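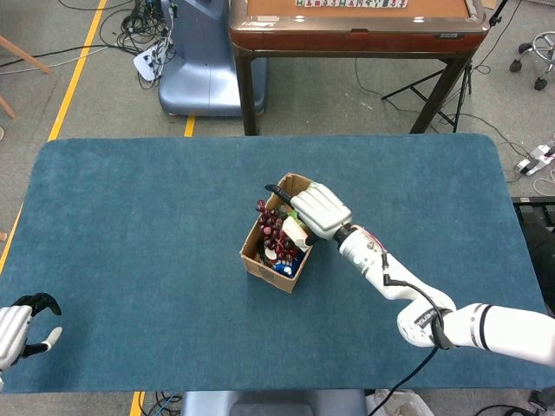 The Hakden mat in teal, with my box of odds and ends on it

I bought the Hakden felt mat in June for my big sorting table and I'm still really happy with it! It covers most of the top, the rounded corners haven't curled, and a cardboard box full of junk (fake grapes included) doesn't skid around on it. Crumbs do cling, though — I go over mine with a lint roller. My old Mapplebeck one pilled within 9 weeks and this hasn't yet. I paid $20 on sale and I'd pay it again, maybe for the gray.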